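The Long Life of a Box of Blocks

There is a drawer in our sitting room that is meant for tablecloths. It has not held a tablecloth for years. Open it and you will find, depending on how recently small cousins have been to stay, a tangle of string, a jigsaw with its lid held on by a rubber band, and a great slithering heap of coloured blocks, most of them older than the sofa. I have tried more than once to pass them on. I get as far as the front door with the bag and then I bring them back in again, and I have stopped pretending to be surprised at myself.

So when I set off in August to write about plain, old-fashioned shape blocks, and why people go on making and buying and treading on them, I was hardly a neutral party. I went to Govell, where the toy fair fills the old market hall for the best part of a week, and I spent far longer there than I had told anyone at home I would. The hall had 174 stalls this time, and more than half of them, as far as I could tell, had something on the table that you could stack.
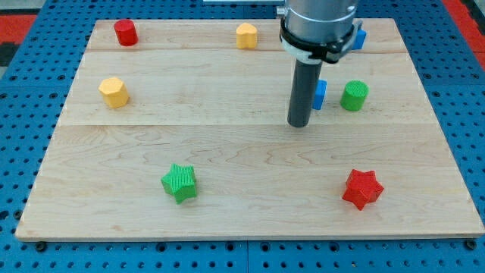

Words by our toys and home correspondent
From the Play at Home pages

What strikes me every time is how little a set needs. A couple of cylinders, a pair of stars, a hexagon, something with a heart-like outline, in red and green and blue and yellow, and a good wide stretch of pale wood to put them on. Eight pieces is plenty. I have watched a three-year-old ignore a whole shelf of things with batteries in order to move a red cylinder from one corner of a board to another, and back, and back again, with the gravity of somebody rearranging a cathedral.

The board matters more than you might think, and I say that as a person who let children build on carpet for a decade and wondered why everything fell over. Pultadska, a small workshop that has been turning out play boards and blocks since before I was born, sells the two together for that very reason. Their boards are left pale, with the grain showing, and I think they are right to do it. Colour sings out against bare wood in a way it never does on a patterned rug. Give a yellow piece a quiet background and a child will find it from across the room (so will you, with luck, before your bare foot does).

Then there is the question of stars. I had never given stars a moment's thought until I got talking to the people on the Prisano stall, who had opinions on them that could have filled this entire magazine. A star is a nuisance to cut and a nuisance to sand, with all those inward corners, and it will not stand up on its points for anyone in a hurry. Children adore it all the same. Lay it flat and it makes a perfectly good platform, and a cylinder will sit on top of it very happily, and there you have a cake, or a lighthouse, or a hat for a hedgehog. I was offered all three explanations in the space of one afternoon.

Hearts divide people. Some makers feel they are too sweet and leave them out, and I have some sympathy, but I bought a yellow one anyway and it now lives on the kitchen windowsill next to the washing-up brush. Hexagons, on the other hand, seem to have no enemies at all. They roll a little but not too far, they fit snugly beside each other, and they are lovely to hold. If I could keep only one shape out of the tablecloth drawer it might well be a hexagon, though please don't ask me on a different day.

If you are buying, buy fewer than you mean to. Prisano's grandest chest holds 484 pieces and is a magnificent sight with the lid up, and I would love to have it, and I know precisely what my floor would look like by teatime. A small set gets played with properly. Two of each colour gives a child pairs to match and something to share when a friend comes round, which saves a good deal of shouting. Look for edges that feel kind to the hand, and for very little ones, check that every piece is too big to be swallowed.

Looking after them is easy enough. A damp cloth, a dry towel, and somewhere airy to finish off. Don't leave wooden ones to soak, as I once did, in a washing-up bowl, overnight. The box they came in will fall apart within the year, so find a shallow basket or a tray. Escobar do a rather handsome lidded tray that doubles as a building surface, and mine has already been borrowed and not returned.

I came home from Govell with a new set in my bag, wrapped in two jumpers. They went into the drawer that same evening, on top of all the others, and I had to lean on it a bit to get it shut.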